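Unit 4: Worktops and islands – materials, sizes and setting out

Course tutor: Amber Mapplebeck
Read before the workshop session. Bring a tape measure and a pencil.

4.1 What a worktop has to do

A worktop is a surface for preparing food, a lid for the cabinets and, on an island, quite often a table as well. These uses pull in different directions. A good surface for rolling pastry is cold and smooth. A good surface for sitting at is warm to the arms and does not ring when a glass is put down. Most clients want one material throughout, so the designer has to find out which use matters most before showing any samples.

Ask how many people cook at once, whether they bake, and whether children will eat at the island. Write the answers on the brief sheet. Clients change their minds about colour far more than they do about habits.

4.2 Stone

Marble is a limestone changed by heat and pressure. The veins come from clay, iron and other minerals that were in the original rock. It is fairly soft for a stone and it reacts with acid. Lemon juice, vinegar, wine and many bathroom cleaners will leave a dull mark, known as etching. Sealing slows down staining but does nothing to stop etching, and students mix these two up every year in the written paper.

Granite is harder and takes acid better. It is heavy, and the pattern is usually grainy where marble is veined. Quartz composite is crushed stone bound with resin. It hardly stains, but the resin can scorch, so a trivet is needed for hot pans.
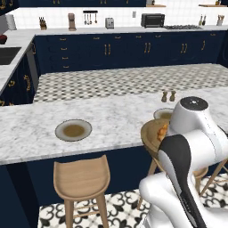
Fig. 4.1 Veined marble top on a navy-blue island base.

Dark bases under pale tops have been popular for several years. The contrast hides scuffs near the floor less well than people expect, as dust and dried splashes show up on dark paint. A mid-tone base is easier to keep clean. If the client is set on a dark colour, specify a satin finish and a recessed plinth.

Veining needs planning. If the top is made from two slabs, the joint will show wherever the veins do not meet. Ask the mason for a dry lay, where the pieces are set side by side on the floor of the yard before cutting. In the Usotberg house, which we look at again in Unit 6, the joint was moved 200 mm after the dry lay and the cost was nothing more than a morning's delay.

4.3 Timber and laminate

Timber tops are made from strips glued side by side. Oak, beech and iroko are the usual choices. Timber moves across its width as the air gets damper or drier, so fixings must have slotted holes. Oil the underside as well as the top. A top oiled on one face only will cup.

Laminate is a printed sheet pressed on to chipboard. It is cheap and hard-wearing, and it fails at the edges, mostly around the sink, where water gets into the board and swells it. Roy Oakley will show two failed samples from the Tarawneh job in the workshop. Look at the front edge of the cut-out on both.
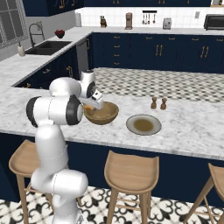

Whatever the material, the overhang has to be worked out early. For a plain front edge, allow enough to throw drips clear of the doors. For seating, much more is needed for the knees, and stone will want hidden brackets past a certain point. Follow the supplier's figure for this. The Fomance and Grandex price lists on the shared drive give different limits for the same thickness, so check which firm you are using – do not carry a figure over from one to the other.

4.4 Setting out

Measure the cabinets after they are fixed and levelled, never from the drawing. Walls are seldom square. Take the width at the back, middle and front, and note all three. Mark sockets and pipe runs on the plan with their distance from a fixed point, and use the same fixed point for everything.

Exercise

A client wants a stone island top with seating along one long side. The base units are 519 mm deep and the client has asked for a front overhang of 50 mm on the working side. The seating overhang is 200 mm.

Draw the top in plan and in section at 1:5.
Give the full depth of the top.
Say where you would put a joint if one is needed, and why.
List the questions you would ask the client before choosing between marble and quartz composite.

Hand in both drawings with your name on each sheet. Work is due in October, before the site visit, and Amber Mapplebeck will return it with comments at the following session.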